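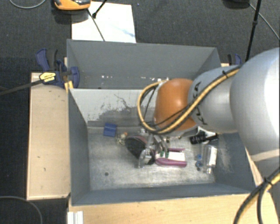
I buy equipment for a small returns-sorting shop, and this is a review of the Letcombe Cell Planner, a budgeting workbook for people putting together their first robot cell. We used it from January through March to plan a bin-picking station. The KUKA arm was the easy line to fill in, one price from one quote. The trouble in most budgets starts with the rest: the gripper, the cable dressing, the bins, the clamps, and whatever you decide to pick. A clear bottle lying next to a black flashlight-shaped cylinder is a different purchase from a bin full of matching boxes, and the workbook has a sheet for that.

The full version costs $183 and comes as a spreadsheet with a short manual. Setup took me one afternoon. You enter the arm, the reach, the heaviest part and the bin size, and it builds a list of everything you will probably have to buy. Ours ran to over 100 lines. I deleted a lot of them, but I would have missed several, including spare cable ties and a second set of fingers.

The parts sheet is the best section. You rate each item you want to pick as solid, shiny, clear or flat, and the sheet raises the gripper and camera allowance to match. Clear plastic pushed ours up more than anything else. I thought the increase was too high until the quotes came in from Silto and Babalola. Both were close to it.

The fixture sheet is weaker. It assumes you will bolt everything down from day one and prices steel stands. We started with gray bins held by bar clamps on a wooden top, and there is no option for that. I typed it in by hand under "other." It also has no line for wear. Bins get scraped and the paint flakes, and you will want replacements in the budget – I put in $200 a year.

Jurgita Venckus, our production lead, did the labor sheet and liked it less than I did. It asks for hours per week to tend the cell but gives no guidance on what is normal for the first few months. She doubled her first guess. So far that looks about right.

Support comes by email through Jeston, the reseller. I wrote on a Tuesday about a broken total and had a corrected file the next morning. The license covers 5 users at one site. There is no Mac version of the macros, so check that before you pay.

I would buy it again for a first cell. For a second one you could reuse your old file and save the money. Four stars, with one off for the fixture sheet.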